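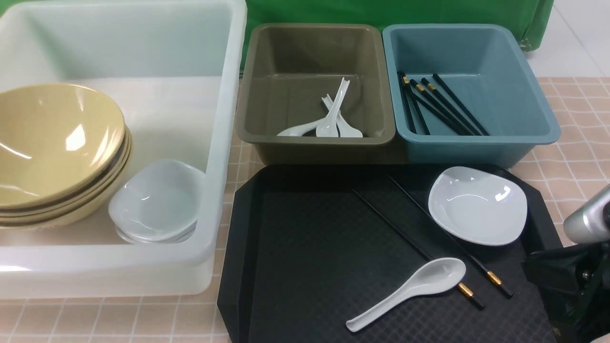 The Restaurant at Ustcombe

By the time Hyun-seo Jeon inherited the restaurant it had 74 seats, a fish tank with no fish, and a guest book in which the last entry read "fine." Her uncle had left it to her in a will that ran to a page and a half, most of which concerned his boat. The restaurant got one sentence. "The Lysenko goes to my niece, who once said she liked the soup."

She had said this when she was nine. She had been trying to get out of eating the fish.

The place was called the Lysenko after the man who built it, and her uncle had never changed the name because the sign was bolted to the brick with something the sign company described, over the phone, as "older than our tools." It stood at the bottom of the only hill in Ustcombe, between a shop that fixed outboard motors and a shop that had once sold outboard motors to people who then needed the first shop. The ferry came in twice a day. In summer the ferry had passengers.

Hyun-seo arrived in November with two suitcases and a plan to sell the building by Christmas. She had a job in the city at a firm called Skillum, where she wrote the emails that companies send when they have raised their prices. She was very good at it. Her best one had gone to 621 customers and got back a thank-you note. Her boss had given her three weeks off and a potted plant, and had made it clear that the plant was the more generous of the two.

The real estate agent walked through the dining room touching things and then looking at his fingers.

"It would sell faster if it were open," he said.

"It's a restaurant with no cook."

"People like to see a going concern."

"It's going," said Hyun-seo. "That's my concern."

He didn't laugh. He wrote something down, and she had the feeling it was a lower number.

So she opened it. She reasoned that she needed to be a restaurant for only as long as it took one buyer to eat one lunch. She found her uncle's recipe for the soup taped inside a cupboard door. It began, "Make the soup the usual way," and went on to give detailed instructions for what to do if the stove made the noise.

The stove made the noise the first morning. She did what the recipe said, which was to turn everything off, go outside, and count to 390. The number had been crossed out and corrected several times. The earlier numbers were all smaller, and she decided not to think about how he had arrived at the final one.

She stood on the sidewalk and counted. At 112 a woman in a yellow raincoat stopped beside her.

"Is it the stove?" the woman said.

"It's the stove."

"He used to get to three hundred and come back in. Then there was the business with the eyebrows."

They counted the rest together. The woman kept better time. When they got to the end she followed Hyun-seo inside, sat down at the table by the fish tank, and unfolded a napkin on her lap as though a promise had been made.

Hyun-seo gave her soup. It was made of onions, a chicken, and fear. The woman ate all of it without any expression and put down her spoon.

"That isn't the soup," she said.

"No," said Hyun-seo.

"What time do you open tomorrow?"
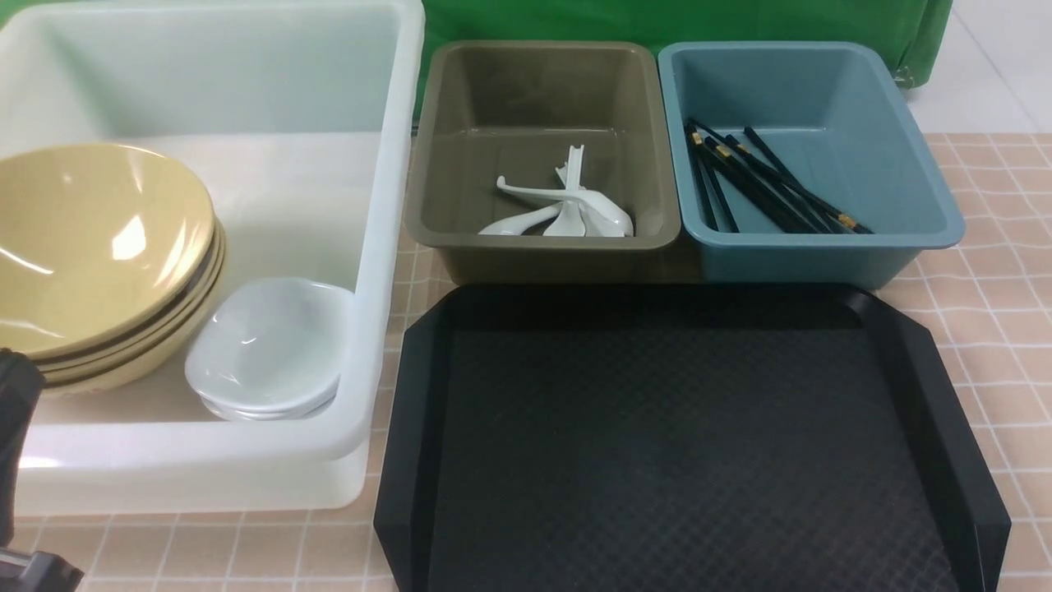 Dishes first, worry later: a house rule at the Lysenko.

The next day there were four of them. They were all past seventy and they all had opinions about the soup, which they shared with one another over Hyun-seo's head as if she were a hedge. It needed ginger. It had never had ginger. It had ginger the year of the flood. A man with a hearing aid said the secret was that her uncle used to leave the pot alone, and he said it while looking at her hand, which was stirring.

She stopped stirring.

"Better," said the man, who hadn't tasted it yet.

She wrote everything down. In the evenings she sat at the counter and arranged the advice into columns, the way she would have at work, and found that it canceled itself out perfectly. If she did everything the customers wanted she would have a pot of hot water. She tried it without the ginger and was told it needed ginger. She tried it with ginger and was asked, quite kindly, whether she was feeling all right.

Her boss called at the end of the second week.

"Fekeo are putting their rates up again," he said. Fekeo made software for dentists, and their customers were not a forgiving crowd. "They asked for you specially. They want it to sound warm."

"How warm?"

"Like it hurts them."

She wrote it that night with the window open and the pot on low. She wrote that Fekeo valued its relationship with every dentist. She wrote that this decision had not been taken lightly. She had typed those words so many times that her fingers did them in a single roll, like a drummer, and she was halfway into the next paragraph when she smelled something and looked up.

She had forgotten the soup for two hours. She hadn't stirred it. She hadn't added the thing with the pepper that the woman in the raincoat had drawn for her on an envelope. She got a spoon and tasted it standing up, and she was nine years old, in a chair too tall for her, looking at a fish that was looking at her.

"Oh, for heaven's sake," she said to the pot.

The buyer came the following afternoon, off the early ferry, in very good shoes. He wanted to put in a wine bar. He asked about foot traffic, and Hyun-seo pointed to the man with the hearing aid, who was at that moment crossing the street to them, and had been for a while.

"And the sign?" said the buyer.

"The sign stays."

"By choice?"

"Not really."

He ate his lunch. He ate it in the way of a man whose mind is on square footage, and then slower, and then he asked whether there was any more. The regulars, who had stopped talking when he came in, watched him over their bowls with real dislike.

"You should know about the stove," Hyun-seo said.

"What about it?"

It made the noise.

The regulars rose as one, took their coats off the hooks, and filed out the front door with their spoons still in their hands. Hyun-seo turned off the gas and went after them. The buyer stayed in his seat a moment longer, looking from the kitchen to the empty tables, and then came out fairly quickly, leaving his briefcase.

"What are we doing?" he said.

"Forty-one," said the woman in the yellow raincoat. "Forty-two."

He made the late ferry. His offer arrived by email a few days afterward and it was higher than the agent had expected, with a paragraph about the soup. Hyun-seo read it through with professional interest. Then she opened a new message to the agent, and wrote that she valued their relationship, and that this decision had not been taken lightly.

She deleted the second part. She had taken it on the sidewalk, somewhere past two hundred, and it hadn't weighed much at all.

The plant she put in the fish tank.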